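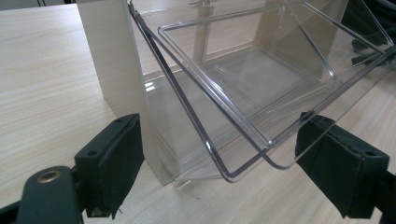
Section 4. Recording demos with the hand-held gripper

By now you should have the gripper charged and paired, and you've done the calibration from Section 3. If you skipped calibration, go back. I skipped it once on a Friday afternoon and had to throw out everything I recorded, and I'd like you to have a better Friday than I did.

In this section we're going to teach the arm the nested tray task. It's the one I start everybody on at Parkusdale, even though clear plastic is kind of a mean first object (you'll see why when you get to 4.3). Once you can record clean tray demos, the boxes and cups in Section 5 will feel easy.

4.1 Before you pick anything up

1. Clear a patch of tabletop big enough to set a tray down flat and still move your elbow. You don't need the whole table.

2. Check the pads on both fingers. They're fabric, they wear, and they start to fray at the bottom edge first. A little fuzz is fine. If you can see the finger through the pad, swap it (spares are in the Skutmont kit, in the small bag with the hex keys).

3. Wipe the lens. Use the cloth, please, and not your sleeve!

4. Open Grokamley on the laptop and start a new session. Name it with the task first and your initials last, like trays_nested_es. Elias Salameh set up the naming and his sorting script is very picky about it, so no spaces and no capitals.

5. Squeeze the trigger all the way closed and let it all the way open, twice. The width bar on the screen should go to both ends. If it stops short, run the quick zero from the Tools menu.

Note: The quick zero only fixes the finger width. It does nothing for the camera calibration, so don't use it as a shortcut for Section 3. (See above, re: Friday.)

4.2 Recording one demo

1. Hold the gripper with your wrist loose, fingers open, pointed down at the table. Start every demo from a slightly different spot. I used to start from the exact same place every time because it felt tidy, and the arm got completely lost whenever it woke up anywhere else.

2. Press the record button and wait for the beep. Don't move until you hear it.

3. Come in toward a corner of the outer tray. Corners are stiffer than the long sides, and the rim gives the pads something to hold on to. Keep one finger on each side of the wall and leave yourself a gap on both sides until you're lined up.

4. Close slowly. Stop squeezing as soon as the tray moves with you. These trays bend, and a hard squeeze will pop the inner one right up.

5. Lift, tilt if you need to, carry, and lower the corner to the table first. Then let the rest of the tray follow it down.

6. Open the fingers before you pull away. I know that sounds silly, but people get in a hurry and drag the tray along with them, and the arm will happily learn to drag the tray too.

7. Back off a hand's width, hold still for a second, and press the button again to stop.

CAUTION: Keep your free hand out of the camera's view while you're recording. If you steady the tray with your other hand, the arm is going to learn a task that needs a hand it hasn't got.

CAUTION: Don't wrap or loop the cable around your wrist. Let it hang behind you.

4.3 Clear plastic, and what to do about it

Two clear trays stacked together make a whole mess of overlapping edges and bright streaks, and which rim belongs to which tray can be hard to tell even for me. A few things have helped:

- Turn off the lamp closest to you and keep the overhead lights on. You want some shine on the rims, just no big white blobs.

- Leave the other stuff on the table alone. Boards, posts, cables in the back, whatever normally lives there. You'll be looking at it through the plastic, and that's fine. The arm has to work with the same clutter later.

- Change the angle between the two trays from one demo to the next. Don't line them up nicely every time.

- If you lose track of which rim you've grabbed, stop and mark the demo as bad. Don't try to save it halfway through.

4.4 How many, and which ones to keep

Plan on 300 good demos for this task. My first full set had 107 and the arm could manage the lift, but it let go too early on the way down more often than I could stand. Go for sessions of 81 or fewer, then take a real break. My grip gets sloppy when I'm tired and I can see it plain as day in the playback.

To review, open the session in Grokamley and play it at double speed. Hit K to keep and X to toss. Toss it if:

- the tray slipped and you caught it
- the fingers were already moving before the beep
- you bumped the table hard enough to shake the picture

A slow demo is okay. So is one where you paused to line up.

When you're done, click Send to Ostermann and leave the laptop open until the bar turns green. Then hang the gripper on its hook with the fingers open so the pads don't get squashed flat overnight.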